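Symposium

Je suis inscrite. Confirmation reçue à l'instant, numéro de dossier 3464, salle Velier, badge à retirer avant l'ouverture. Un symposium de MBA. Moi. J'ai relu le mail deux fois puis j'ai fermé l'ordinateur comme si quelqu'un allait changer d'avis.

Train trop tôt. Café trop chaud. Dans le sac : le programme imprimé, les chaussures de rechange, un stylo qui bave. J'apprends par coeur le nom des intervenants et je les oublie à chaque gare. Le directeur des actifs de Wastwood parlera de foncier. La dame de Harahap, de dette. Après, table ronde, puis « moment d'échange » — c'est là que j'ai peur.

En mars j'avais encore un bureau. Chez Ploltus, troisième étage, côté cour. Contrôle de gestion, quinze ans. Puis une réunion, une chaise, un verre d'eau déjà servi. Quand le verre est déjà servi on a compris. 176 postes. Le mien quelque part dans le tas, entre deux lignes d'un tableau que j'avais moi-même mis en forme.

La nuit d'avant, pas dormi. Plié du linge à deux heures du matin, déplié, replié. Répété ma phrase tout haut : bonjour, je suis en transition. Non. Bonjour, je conseille des entreprises. Lesquelles ? Bonjour.

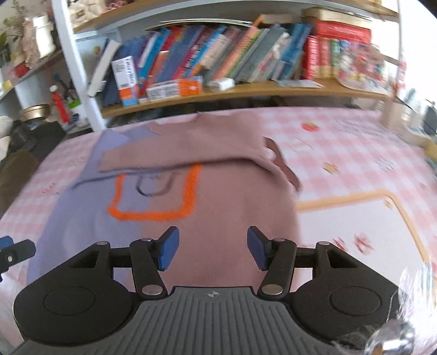
Manche rose, poche lavande.

La salle est immense. Moquette, micros, des gens qui se tapent sur l'épaule. Je m'assois au bout d'un rang, côté sortie. Le directeur monte sur scène, il dit « valoriser », il dit « portefeuille », il dit qu'une gare est d'abord un loyer. On note. Tout le monde note. Moi aussi, et puis je m'arrête, parce que sa courbe est fausse.

Pas fausse, non. Mal calée. Il compare des loyers bruts à des loyers nets, je le vois comme on voit une tache sur une chemise. Quinze ans que je vois ça. Mon voisin hoche la tête. Ma main est levée. Qui a levé ma main ?

Le micro arrive, passe de rang en rang, trop vite. Je dis bonjour. Je ne dis rien d'autre sur moi, je pose la question, elle est courte. Silence. Le directeur se retourne vers l'écran, longtemps. Il remet ses lunettes. Il dit : « Effectivement. » Quelqu'un rit derrière, pas méchament.

À la pause je file vers les manteaux. Réflexe. La dame de Harahap est devant la porte, une tasse dans chaque main, elle m'en tend une et demande où je travaille.

— Nulle part, je dis. Depuis mars.

Elle regarde mon badge, puis l'heure. Elle dit qu'il reste une demi-heure avant la table ronde, et qu'elle aussi a un tableau à me montrer.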